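Osness Institute Opens Second Round of Hand-Guided Robot Teaching

Program moves from the laboratory bench to the floors of ordinary homes

The Osness Institute for Applied Automation has opened the second round of its household handling program, in which two-handed robots are shown simple chores by a human operator. The round began this winter and will run until August. It is carried out together with the engineering firm Itunska, which supplies the robots and the remote control stations.

The program covers work that takes place at floor level: picking up paper and cloth, moving cables out of a walkway, and returning small items to a shelf or bin. In the first round, all teaching was done at a bench in the institute's main building in Frimpong. The second round takes place in furnished rooms, with the floor coverings, wall coverings and lighting that residents have chosen for themselves.

Each task is taught in one of two ways. In the first, the operator takes hold of the robot's arms and moves them through the task by hand, while the machine records the position of every joint. In the second, the operator sits at a control station and drives both arms from a distance, guided by the view from small cameras mounted near the grippers. The recordings from both methods are then used to train the control software, known within the program as Clollasau.

According to figures released by the institute, the first round produced 3939 usable recordings. A further 775 were set aside, most of them on account of timing faults between the cameras and the arms. The second round is planned to add roughly 1000 recordings of paper and fabric handling alone.

"Soft material is where our first software was weakest," said Béla Mészáros, who directs the program. "A box keeps its shape when you take hold of it. A sheet of paper changes its shape with every touch, and the operator has to respond to that. We want the robot to learn from the response as well as from the grasp." 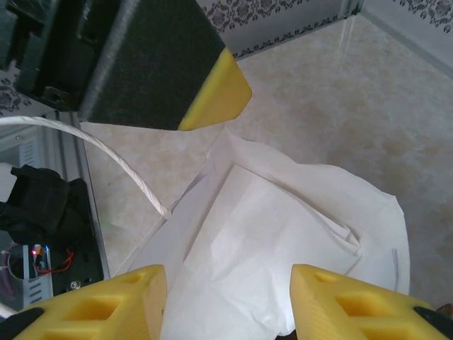 By Philomena Agbenyega, Office of Public Information
Published 1 February 2019
Section: Research and Partnerships

Paper handling was chosen as the opening task of the new round. The operator brings the yellow gripper fingers toward crumpled white paper on a tiled floor, closes on a fold, lifts, and carries the paper to a bin. The view from the gripper camera is what an operator at the control station works from, and it is also stored as part of the recording.

Polished tile presents a difficulty of its own, according to Dzifa Issahaku, lead engineer for the control stations. Reflections can make it hard to judge how far the fingers are from the ground, and a white sheet offers few marks by which to measure distance. Operators are therefore asked to approach slowly and to pause before closing the fingers. The pause is kept in the recording.

"New operators tend to hurry the last part of the movement," Ms. Issahaku said. "The robot copies what it is shown. If the person rushes, the robot rushes. We spend the first two days of training on approach alone."

Cables are to be handled as a separate task. Where a cable lies close to the item to be picked up, the operator is instructed to take hold of the item on the side away from the cable. Recordings in which the cable is pulled are marked as such and are kept apart from the main set. Mr. Mészáros noted that these recordings remain of value, as they help the software to tell a poor grasp from a sound one.

The institute has trained six operators for the second round, two of whom also took part in the first. Sessions are limited to 40 minutes, followed by a break of equal length. This limit was set after a review of the first round, which found that the quality of remote sessions fell noticeably in the second hour. Sessions guided by hand showed a smaller decline, though operators reported more strain in the shoulders.

Cecilia Asamoah, who oversees operator training, said that the two methods were not expected to give the same results. Guiding the arms directly gives the operator a good sense of weight and contact – but it also places the operator's own body close to the work, where it may block the view of a camera. Remote control leaves the view clear and allows both arms to be used at once. It takes longer to learn.

A comparison of the two methods will form part of the program's final report. For this purpose, 169 tasks from the first round will be repeated in the new setting, each by hand guidance and by remote control. The same operator will carry out both versions wherever the schedule allows.

Participation by households is voluntary. Before any recording begins, residents receive a written account of what will be stored and for how long. Personal papers and photographs are removed from the room in advance, and residents may ask for a recording to be deleted at any time before the close of the round. Mariama Opoku, who is responsible for contact with households, stated that the institute would not publish addresses or floor plans.

Itunska has confirmed that it will provide replacement gripper fingers for the length of the round. The company's engineers will also visit Frimpong once a month to check the alignment of the arms and cameras. Under the terms of the agreement, the recordings belong to the institute, and the firm may use them to improve its control stations.

An open demonstration will be held at the main building in August. Visitors will be able to guide an arm by hand under supervision and to try a control station for a short period. Places are limited, and registration details will be posted on the institute's events page in the spring.

Households in Frimpong that wish to be considered for later sessions may write to the program office, marked for the attention of Ms. Opoku. Inquiries from the press should be directed to the Office of Public Information.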